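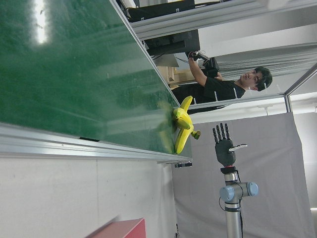

The Naylor building in Dronmont keeps its visitors' entrance behind the bike racks, so our group arrived at the lab tour in installments. Philomena Ó Briain, who had clearly given up on starting on time years ago, began once there was a quorum.

## The banana problem

Her group works on grasping, and the method goes by the name Gevska. Most robot hands are taught by showing them good grasps, thousands of them, until they produce something similar. Gevska keeps the bad ones too. Every fumble is stored with a note on how far along it was when things went wrong, and the hand learns to recognize that it is heading for trouble and back out. I have worked with people who could use this software.

The object of the day was a yellow toy banana on a glossy green surface. I asked why a banana and was told that curved things are awkward: the fingers have to agree on where the middle is. The hand has four slim gray fingers and a thumb that sticks out sideways, like a hitchhiker's. It sits on a silver arm with a red-and-black ring under the palm.

## Numbers, since we were given some

The training set holds 2,740 attempts. In the comparison we heard about, each version of the controller got 40 tries at objects it had never met. The one trained only on successes dropped or missed 20 of them. Gevska brought that down to 10, mostly by letting go early and trying again from another side.

Ita Moriarty, who runs the trials, was quick to spoil the mood. The retries cost time, and a grasp that succeeds on the third approach still goes down as a success. A man from Trotura, a packaging firm, wrote that down and underlined it. He wanted to know about wet objects. They haven't done wet objects.

The shiny surface came up as well – reflections can persuade the vision side that there is a second banana lying just under the first. The group's present answer is to train with glare left in and trust the fingers once contact is made. I liked that they called it a present answer.

## Practical notes

- Eat first. The cafeteria closes before the tour ends.
- The handout has the full results table, including the rows that don't flatter anybody.
- Ask Moriarty about the failures. She has them sorted by type, and her favorite is "confident, wrong."

The next tour is still in January, and there is a sign-up sheet at the front desk, if you can find the front desk.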